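Votard Flindari hand-held gripper and Skov table arm: five weeks of trying to get out of the tidying
Reviewed by Kolbrún Vídalín

I should say at the start that I am the sort of person who buys the gadget. There is a spiraliser in my loft, and a thing for folding T-shirts, and two different devices for getting the stones out of cherries, only one of which has ever met a cherry. So when Votard began selling the Flindari to ordinary people this August, after what I gather was a long spell of selling it only to workshops and colleges, I had my card out before the kettle had boiled. I've lived with it since then, along with the Skov arm it is meant to go with, and several of you have written to ask whether it can do the housework yet. It can do a bit of it, slowly, if you're fond of it and you stay in the room.

First, what you get, as the box doesn't explain itself very well. The Flindari is a gripper that you hold in your own hand. It has two fingers with textured blue pads at the ends, a pair of linkages that bring them together, and a camera looking out over the top so that it sees what the fingers see. You go about your table with it, picking things up and putting them where they belong, and it records the whole business. The recordings go off to the Votard program on your computer, which grinds away at them overnight, and in the morning the Skov (a proper motorised arm, clamped to the table, with the same sort of fingers) has a go at doing it itself. The Flindari on its own is £400. The Skov costs a good deal more and I had mine on loan from a very patient shop, so please take my remarks about value as applying mostly to the part I paid for.

You will look a bit daft using it. My sister-in-law, Hanne Hallgrímsson, let me set everything up on the long white table at her house, which has far more room than mine, and she walked past on the first evening to find me lifting small objects at the speed of a tortoise and setting them down again with enormous care. She asked if I was feeling quite well. By the end of the week she was doing it too, and I'm sorry to say she is better at it than I am, having steadier hands and no wish to hurry.

Comfort and handling

It's heavier than it looks in the pictures on the Votard site, and all the weight is at the front. I could manage twenty minutes or so before my wrist began to complain. Hanne rests her elbow on the table, and once I'd copied her I could go on for a good long while. The trigger is lovely, with a smooth pull and a little more resistance as the fingers close, so you get a feel for how hard you're squeezing. My one grumble is that there's no left-handed version, and my neighbour, who is left-handed and was very keen to try, found the strap dug into her thumb.

The pads are the best thing about it. They have enough give to hold something smooth and rounded without shooting it across the room, and enough bite for a box with corners. I washed them with warm soapy water when they got grubby and they came up nicely. The pivots in the linkage are held by large silver screws, easy to get at with an ordinary screwdriver, and I nipped mine up once when I felt a bit of play. I do like a gadget you can tighten yourself.

Teaching it a chore

The booklet suggests beginning with one job and recording it over and over. I chose clearing bits and bobs off the table into a tray, because that is the chore I most resent. You know the bits and bobs I mean, the chargers and little boxes and the things that don't have a home because they were only put down for a minute in the spring. I recorded 105 goes at it, spread over several evenings with the radio on, and I won't pretend I wasn't thoroughly sick of it by the last one. It was restful in its way, though, like shelling peas.

What I learned, and I wish the booklet said it more loudly, is that the arm copies your bad habits. I have a way of hovering over a thing while I make up my mind, and there in the morning was the Skov, hovering. It would drift over a small box, think better of it, drift back, and then pounce. Hanne laughed until she had to sit down. We threw out my worst recordings, put in a batch of hers, and the difference was plain straight away. So if there's a calm person in your household, give them the gripper.

How it got on

Small boxy things it does well. If they're standing a little apart from one another, the arm will pick each one up and pop it in the tray, and I'd trust it to do that while I made a cup of tea in the same room. Rounded things are more of a gamble. It gets its fingers round them happily enough but it sometimes squeezes too high up, and then whatever it is squirts out and goes for a wander. Things that sit close together confuse it, and it will try to come down in a gap that a child could see was too narrow.

Light matters more than I'd expected. The table stands near a bright window, and with the curtain open in the afternoon the arm went vague, reaching a finger's width to one side of where it should. In the evening, with just the ceiling lights on, it was a different animal. You can get over this by recording at various times of day, and we did in the end, but that's more shelling of peas.

Then there is the wiping. I had such hopes of the wiping! Every table in the world has its smears and its spots, and the Votard leaflet shows a cloth being swept across a worktop in one handsome stroke. I recorded a lot of wiping. The arm will hold a folded cloth and it will move it to and fro, but it has no notion of whether the mark has gone, or where the mark was to begin with, and it presses about as firmly as you'd stroke a hamster. We gave up on that after 3 evenings and did it by hand, which took no time at all.

I also tried it on laundry. I'll spare you most of this. It can pick up a sock. Pairing the sock is beyond it, and so is anything larger than a tea towel, which it lifts by one corner and gazes at.

Compared with what else is about

The only other machine I've had doing chores is the Gredell floor sweeper, which I reviewed on here last year and still use. It's a dull little thing and it does its job every day without being asked. I put the two side by side in my mind quite often. The Gredell does one chore, on a flat floor, with nothing to pick up, and I forget that it's there. The Flindari and Skov could in principle learn any number of chores, and I can't forget about them for five minutes. If somebody wants less work next month, I'd point them to the sweeper and a decent pair of slippers.

I had a letter from a reader who packs orders for a small firm, asking if it would be any use on a bench there. My guess, for what it's worth, is that a bench would suit it better than a house does. The same boxes come along in the same order under the same lights, and there's somebody standing by who'd notice when it got in a muddle. A home has other people in it, putting things down in new places all day long. I'd still want to try it on your own boxes before spending the money.

Niggles

The recording light is on the side you can't see when you're holding it, so twice I did a whole evening's work with nothing saved. The program on the computer is slow to start and calls every chore a "skill episode", which made Hanne cross. The cable is too short. The carrying case is very good indeed and I've been using it for my sewing things.

When I rang Votard about the recording light they were kind and quick, and a little stick-on mirror arrived in the post a few days later. It's a silly fix but it works.

Would I buy it again?

I would, but I'm the woman with two cherry stoners. I've had more fun with this than with anything since the bread machine, and I've come away with a new respect for my own hands, which can find a charger under a newspaper in the dark. If you like tinkering, or you've a teenager who does, the gripper is well made and a pleasure to use and you'll learn a great deal from it. If you want your table cleared, it will still be quicker to call everyone downstairs and stand there with your arms folded.

I'm giving it 3 stars out of 5, with one of those stars being for the pads. The Skov goes back to the shop shortly and Hanne has asked if she can keep the Flindari a while longer, as she wants to have a go at teaching it to lay out cutlery. I'll add a note at the bottom of this page if she gets anywhere.
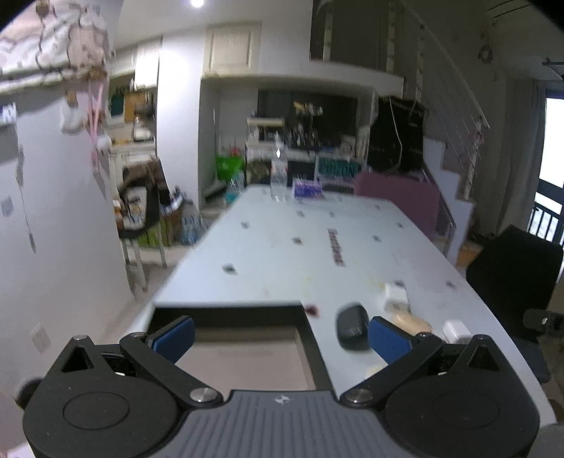

The Flindari with its fingers wide open, over the near end of the long white table.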